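tratov-doors

门仿真回放与标注工具,附一份数据说明

先说清楚这个仓库里有什么:一套叫 Tratov 的回放和检查脚本,加上一份双臂移动机器人过门的仿真数据,共729个 episode。代码和数据我放在一起发,分开发过一次,结果版本对不上,大家来问的全是同一个报错,我回信回到手软,所以这次索性捆一块儿了(仓库是大了点,克隆的时候请耐心)。

README 写得比较啰嗦,赶时间的直接跳到“跑起来”那一节。

跑起来

需要 Python 3.10 以上,显卡不是必须的,只看轨迹不重新渲染的话笔记本也够用。我自己平时就在一台风扇很吵的旧笔记本上改代码,渲染才丢到工作站去。

pip install -e .
tratov fetch --split mini
tratov play mini/0003

第一条装包,第二条下载一个小切片,第三条打开播放器。空格暂停,左右方向键逐帧走,按 g 在时间轴下面叠出夹爪开合曲线,按 c 切相机。逐帧走的时候如果觉得卡,多半是没建索引,跑一遍 tratov index 就好了,第一次会慢,之后就快了。

要完整数据就把 mini 换成 full。下载中断了可以接着下,脚本会校验已有的分块。磁盘请多留点余量,解包的时候压缩包和解出来的文件会同时存在,我自己就因为这个把硬盘写满过一次,还顺带弄坏了一个索引文件。

如果你用的是没有显示器的服务器,播放器打不开,用 tratov export 导成视频再拷回来看。导出默认带时间戳,不想要加 --clean。

数据怎么来的

场景由 Wedora 生成。Wedora 是我写的场景随机化模块,给一个房屋布局,它负责换墙面、地面、天花板、柜体和门的材质,再改灯光。布局沿用 Woldegiorgis 场景集里的室内部分,我只留了带走廊和门的户型,把门轴方向统一检查了一遍(原来有几扇门的轴装反了,推起来会穿墙,看着挺吓人的)。

材质是完全放开随机的,所以你会看到非常难看的搭配:大理石天花板配软包墙,鹅卵石纹的墙接着蓝色的门。我一开始还想加点审美约束,后来放弃了。感知模型在漂亮房间里训练完,换个花里胡哨的地方就找不到门缝,这种事我见得太多,干脆让它从小就在难看的房子里长大吧!

控制这边用的是 Monari,一个很薄的全身控制层,底盘、左右臂、夹爪的指令都从它那里走,频率40 Hz。规划器在上面一层,给的是稀疏的末端位姿,Monari 负责插值、限速和避免两条手臂互相打架。数据里两层指令都存了,字段名分别是 plan 和 cmd,请千万别混用。plan 是稀疏的,没有新目标的时候保持上一个值;cmd 是每个控制周期一条。

每个 episode 从走廊里的某个位置开始,目标是让底盘整个越过门槛。门的初始角度是随机的,有的全关,有的半开,完全打开记为90度。半开的门我故意留得多,因为这恰恰是规划器最爱犯糊涂的情况:它看见有缝,就觉得能过去,肩膀那一块宽度又没算够。

画面长什么样

相机有两类。一类跟着机身走,视野下方会一直有机身外壳,两只夹爪也常在里面;另一类离夹爪很近,几乎只看得到手指和面前的东西。两类画面的时间戳已经对齐,但曝光各调各的,明暗会差不少,做双流输入的时候建议分别归一化。

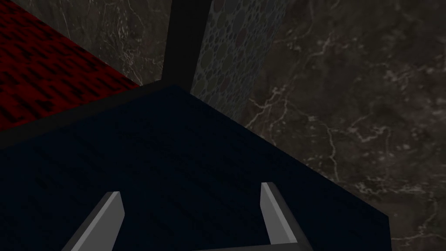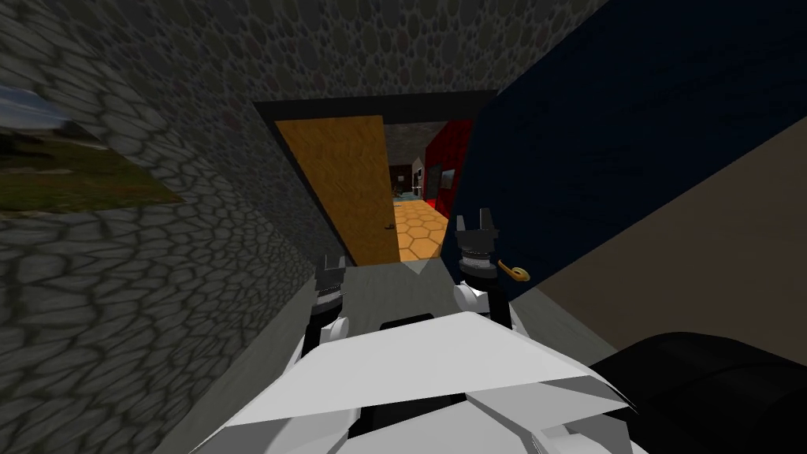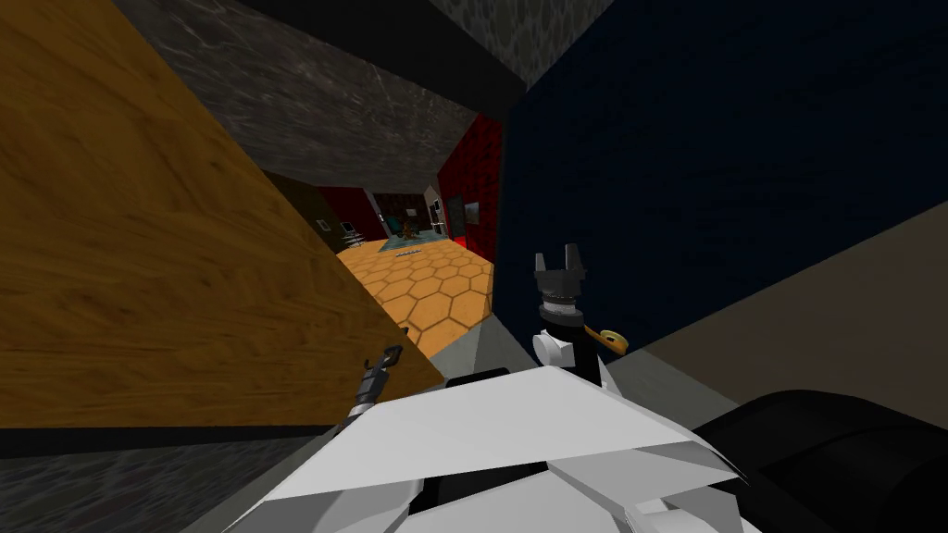
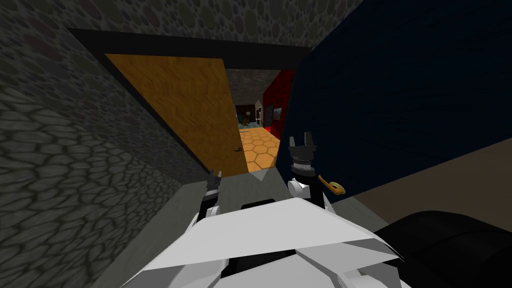 同一处场景的仿真渲染。第一张是夹爪近处视角,两指张开,中间没有东西;后三张是带机身的视角,门那边能看到六角砖地面。

我挑这一处放进 README,主要是它把分割里的几个难点凑齐了。第二张里右夹爪和金色门把手挨得很近,指尖又是黑的,后面是深蓝色的门板,光靠颜色分,手指边界会糊成一团。第三张里左夹爪贴着木板下沿,早期版本的掩码老是把指尖并到木板里去。第四张更暗,木门上的小把手颜色也深,检测器漏掉它我一点都不奇怪。第一张的麻烦在背景:大理石上全是细碎的白色纹路,边缘检测一跑,满屏都是线,真正有用的板边反而排在后面。

遇到这类画面,我的做法是先用运动学把夹爪的轮廓投影出来,再让网络去修边,比单独让网络猜要稳。投影代码在 tratov/project.py,里面那个膨胀半径是手调的,不讲道理,你可以自己改。

文件结构

每个 episode 一个目录,名字是四位编号。里面的东西如下:

meta.json:布局编号、材质种子、门的初始角度、终止原因
state.npz:底盘位姿、关节角、夹爪开度、门轴角
plan.npz:规划器给的稀疏目标
cmd.npz:Monari 发出的逐周期指令
cams/:各路相机的图像和内外参
seg/:逐像素标签,和 cams 里的文件同名
notes.txt:我手写的备注,大多数目录里没有这个文件

坐标系统一用右手系,z 朝上,长度单位米,角度在文件里全是弧度。meta.json 里门的角度是唯一的例外,写的是度。我知道这样很讨厌,但是下游已经有好几个脚本依赖它了,改了肯定会有人半夜来骂我,先这么放着。

门轴角以全关为零,向打开方向为正,跟铰链在左边还是右边没关系。想知道铰链在哪一侧,看 meta.json 里的 hinge_side。

夹爪开度归一化到零和一之间,一是完全张开。左右手存成两列,左手在前。注意这个值是仿真里读出来的实际开度,指令值在 cmd.npz 里,两者在夹住东西的时候会差一截,拿来判断有没有抓牢还挺好用。

终止原因

success:底盘整个越过门槛
stuck:一段时间内底盘没有前进
collision:受力超过阈值
timeout:步数用完
planner_fail:规划器没给出解

stuck 和 timeout 的界线有点模糊。有些 episode 里机器人在门口来回蹭,每次都往前挪一点点,按规则不算 stuck,最后就落进 timeout 里了。做失败分类的话,我建议把两类合起来看,或者自己用底盘速度重新切。

失败的 episode 全部保留在数据里。我知道有人只想要成功的,加载的时候写 only_success=True 就行:

from tratov import Episodes
eps = Episodes("full", only_success=True)
for ep in eps:
 door = ep.state["door_angle"]
 left, right = ep.grippers()

图像是惰性加载的,遍历状态的时候不会去碰图片,放心循环。想一次性把图也读进内存请先看看自己有多少内存……我不拦你。

检查脚本

tratov check 会对每个目录跑11项检查,时间戳单调、关节限位、分割标签和场景清单一致之类的,全部列在 checks/ 目录下,一个文件一项,读起来应该不费劲。跑完会输出一张表,有问题的行标 WARN 或者 FAIL。

FAIL 的请告诉我,发布前我都清过一遍,出现了要么是下载坏了,要么是我漏了。WARN 可以先不管。最常见的 WARN 是“夹爪与门板距离为负”,来源是碰撞体和显示模型形状不完全一样,碰撞体我做了简化,指尖那里稍微胖一点,算距离的时候就会报穿插,画面上通常看不出来。

自己想加检查也很简单,在 checks/ 下新建一个文件,写一个叫 run 的函数,输入 episode,返回一串消息。函数里请不要改数据,我没有做保护。

已知问题

光泽材质上的反光不太对。黑色弧面部件和部分石材的高光会随相机跳一下,相邻两帧之间能看出来,做光流的朋友请留心。

窗外的景色只是一张贴图,没有深度。深度图在窗户位置给的是一个很大的常数,用之前请过滤掉,别像我第一次那样拿去建图,建出来一个特别遥远的平原。

seg 里“门”和“门框”是两个标签,“把手”单独一个。但有些柜子的面板用了和门同一套材质,标签是 cabinet,看图的时候容易以为标错了。拿不准就去查 meta.json 里的物体清单,以清单为准。

左臂肘部在极少数 episode 里会短暂抖动,原因是 Monari 的自碰撞约束在两个解之间来回切。新版控制器已经加了滞回,数据我没有重录。抖动的区间写在 notes.txt 里,加载时传 skip_jitter=True 可以跳过。

Windows 下路径太长会解包失败,把数据放在盘符根目录附近就能绕开。我手边没有 Windows 机器,这一条是别人报给我的,修复方案欢迎提 PR。

不适合拿来做什么

这份数据里没有真机数据,也没有人,请不要用它来评估任何跟人身安全有关的东西。接触力是仿真器算的,门的阻尼是我凭感觉设的一个范围,趋势可以看,绝对数值别当真。物体操作也基本没有,两只手在这里主要是对付门和把手,想学抓杯子叠衣服的请另找数据。

还有一点,所有布局都出自同一个场景集,户型之间长得比较像。划分训练和测试的时候请按布局编号切,按 episode 随机切的话,同一条走廊会两边都出现,指标会好看得离谱。splits/ 里有我切好的一份,直接用最省事。

重新渲染

想换材质重新出图,不用重跑控制,用存下来的状态就可以:

tratov rerender full/0112 --seed 5 --cams body,hand

--seed 决定 Wedora 的材质和灯光,--cams 选相机。同一个 seed 在不同显卡驱动上颜色会有细小差别,逐像素比对会失败,我在测试里放了容差。如果只想换灯光、材质保持原样,加 --light-only。

渲染出来的新图会放到 cams_seed5 这样的目录里,不会覆盖原图。分割标签不用重新生成,几何没变,沿用 seg/ 就行。

许可和反馈

代码是 MIT,数据是 CC BY 4.0。场景布局的署名文件在 licenses/ 目录下,再分发的时候请一起带上。

有问题开 issue,附上 episode 编号和 tratov --version 的输出,截图也很欢迎。我一般晚上9点以后看 issue,回得慢请见谅。十一月前打算补上双扇门的布局,代码在 double-door 分支,目前门扇之间的碰撞还没调好,想提前试的可以自己切过去。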